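# Gripper swap checklist, bench 2

Thursday, November 14, 2024. Filled in by Jamshid Shojaei. Comparing the Lorente printed fingers against the Olter parallel jaws on the same arm, same wrist camera.
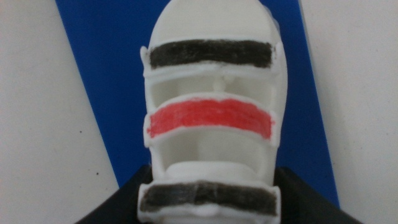

Power is off at the wall for everything in the first section. I did the Olter set before lunch and the Lorente set after, so comments marked (O) or (L) belong to one or the other.

## Before power

- [x] E-stop reachable from the chair and from the door side
- [x] Mounting screws snug, witness marks redrawn
- [x] Camera cable clear of the wrist joint through full rotation. *Had to move one clip. Much better now, please leave it there!*
- [x] Fingers checked for cracks at the base and along the rims (L). *None found. I ran a fingernail over the layer lines too.*
- [x] Colored bands fully seated (L)
- [x] Jaw pads glued at all corners (O)
- [ ] Spare finger in the drawer (L). *Not printed yet. Ellell has the file.*

## Power on, no load

- [x] Controller boots without faults. *Hikier controller for both sets, old firmware.*
- [x] Speed limit at 50 percent
- [x] Open and close, 127 cycles each. *No skipped cycles on either. The Lorente fingers are so quiet that I checked the log to be sure they were moving.*
- [x] E-stop pressed mid-close, fingers hold position
- [x] Restart needs a deliberate reset
- [x] Finger visible in the wrist view, focus acceptable (L). *A bit soft low down near the mount, fine higher up. I can live with it, but I'd like to try the camera a little farther back.*

## With load

- [x] Foam block, slow lift
- [x] Paper cup, empty. *(O) dented it on the first try. (L) picked it up clean and I may have cheered.*
- [x] Steel test bar. *(O) wins this one easily. (L) let it rotate in the grip, so keep hands well out from under it.*
- [x] Power cut while holding foam. *Both kept hold.*
- [ ] Long hold, 136 minutes. *(O) done, no slip. (L) stopped early when I needed the bench, so it doesn't count.*

## Open items

1. Repeat the long hold with the Lorente fingers.
2. Print the spare before anyone goes past 50 percent speed.
3. Recheck the bands after the next cup run. If any edge lifts, take the finger off and tag it.
4. Firmware update on the Hikier waits until January. I don't want to change two things at once.

Cleared for supervised use with light parts, both sets. Steel bar work stays on the Olter jaws for now. I'm really looking forward to trying the printed ones on fruit next!

J. Shojaei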